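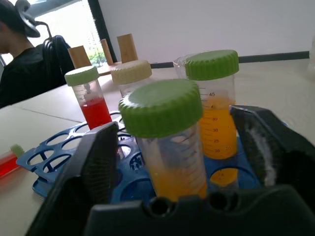 Green-capped tubes, the front one with orange liquid in it.

Drellina Homebrew and Ferment Club
Minutes of the meeting held 8/9/25, back room at Linel Hall

I'm taking the minutes again because I had the pen, so if I've got your bit wrong, shout before the next one and I'll fix it. We started late on account of the parking, and the minutes from last time were passed without anybody reading them out (thank you all, it was hot in there).

Money. We have $1,749 in the account after paying the hall through the end of the year. The Tudness street fair brought in $223 from the ginger beer stand, which I thought was great for an afternoon with that much wind! The only big bill coming up is the new kettle and burner, quoted at $629. We went back and forth on this for a good while. Some people wanted the smaller kettle, and I said my piece about boilovers, which you've all heard. In the end we voted to buy the big one, with two against. It will live in the storage closet at the hall and you sign it out on the clipboard, same as the corker.

Cider day. We're pressing at the Grecu orchard again. They'll let us have windfalls as well as picked fruit, but we have to bring our own buckets and take the pulp away with us, and last year's pulp arrangement was a mess (my trunk still smells of it). Two people with pickups have offered. Please rinse buckets at home, the hose at the orchard barely dribbles. We didn't settle whether to add sulfite to the whole batch or let everyone treat their own juice. I lean toward everyone doing their own, and most of the room seemed to agree, but we ran out of steam and it's back on the list for next time.

Yeast. The club slants of the saison yeast are getting old and the last few starters were slow to get going. I offered to order a fresh pack and we'll split it up between whoever wants some. If you've got a culture at home that you're happy with, label it with the strain and the date before you hand it over, please. "Good one" is not a strain.

The tasting. We tried five or six bottles after the break. The rhubarb wine went down very well, dry and a bit sharp, and I'd happily have had the rest of the bottle. The smoked porter split the room. I found it too much like a campfire but there were people going back for more, so what do I know. One bottle of the elderflower gushed all over the table and the cloth has come home with me to be washed.

Winter party. December, at the hall, potluck as usual. We agreed to skip the raffle this year and do a bottle swap instead: bring one, take one, wrapped so you can't see the label. Partners and kids are welcome, and there'll be soda for the kids and the drivers. Somebody needs to bring the long extension cord!

Any other business. The bottle capper is missing its small bell again. Check your garages. The hall has asked us to stop pouring dregs down the kitchen sink and use the drain outside by the back door. Also, there was a request for a session on hydrometers for the newer members and I've said I'll do it before cider day, bring your own if you have one and a jar to float it in.

We wrapped up once the chairs were stacked. Two of us still have hall keys, and I'll open up next time.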